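Soft Furnishings 1, handout 4
Bedding and cushions: sorting, airing, storing
N. Kekana, room notes (typed up fast, see me if anything doesn't make sense)

Bring next time: one cushion from home, any size. Tape measure. Old pillowcase you don't mind cutting.

Recap from last time. Fiber first, then weave or pile, then filling. Always in that order when you write up a piece. Several people put the filling first again. Marks come off for that on the final sheet.

Pile fabrics. Plush, fleece, velour, brushed cotton. Pile means fibers standing up off a base cloth. Fleece is usually knitted and then brushed. Plush has the longer pile. Stroke it both ways, it looks darker one way and lighter the other. That's nap. When you cut covers all the pieces have to run the same direction or the cushion looks like two different colors.

Light colors are the hard ones. Pale blue, cream, beige. They show hand grease on the corners and along the seam where people pick them up. Check there before you check the middle. 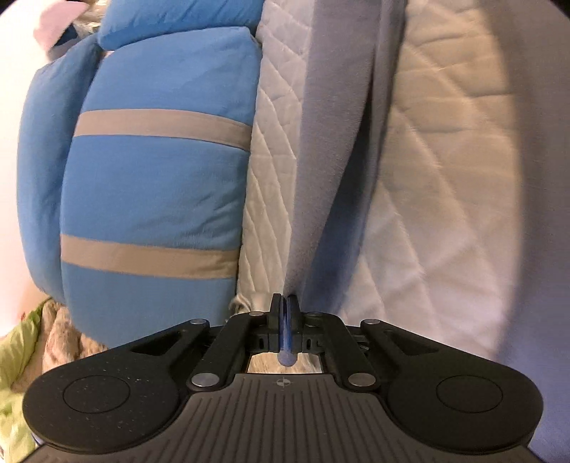

How often should a plush cushion cover be washed?
Every couple of months if it lives on a bed, sooner if there are pets or somebody eats in there. Cool wash, gentle cycle, inside out, no softener.

Softener coats the pile and it goes flat. Same with high heat in the dryer, the tips of polyester fibers can melt and then you get that crunchy feel. Can't be brushed out. Sunil asked about ironing: don't. Steam from a few inches away, then a soft brush while it's still a bit damp.

Sorting a bed, the order we use
Cushions off first, stack by cover type.
Throws and blankets next. Shake outside.
Top sheet, duvet or comforter, fitted sheet last.
Pillows go with the cushions if the filling is the same, otherwise there own pile.

Look through the folds before anything goes in the wash. Hair clips, pens, toys, a sock. Precious found a needle in the Bodau sample set, so please, hands flat and slow.

Fillings, short version
Polyester fiberfill: washable mostly, clumps if not dried right thru. Two clean tennis balls in the dryer helps.
Foam block: cover only, never the foam. Air it on edge.
Down and feather: needs a big machine and a long dry. The Lindqvist label we passed around says 40 degrees, that's Celsius.
Shredded foam: messy. Inner liner stays zipped!!

Storing. Clean and fully dry or don't bother. Cotton bag or an old pillowcase, plastic only for short moves. Vacuum bags are fine for fiberfill for a season, bad for down. Don't put heavy blankets on top of plush, the pile takes a crush line and some never comes back. Shelf, not floor.

Exercise (25 minutes, pairs)
Pick a cushion off the table. Write fiber, pile, filling. Find the nap and chalk an arrow on the back. Press the middle with your fist, let go, time the recovery. Sipho and Wiesława have the Zellmont one, it's slow, be patient with it. Then say wash, spot clean or air only, with one line on how you decided.

Write-up goes in the tray by the door before the November break. Half a page. Names on it this time.

Reading: chapter 4, the part on care labels. Skip the dyeing section, we get to that later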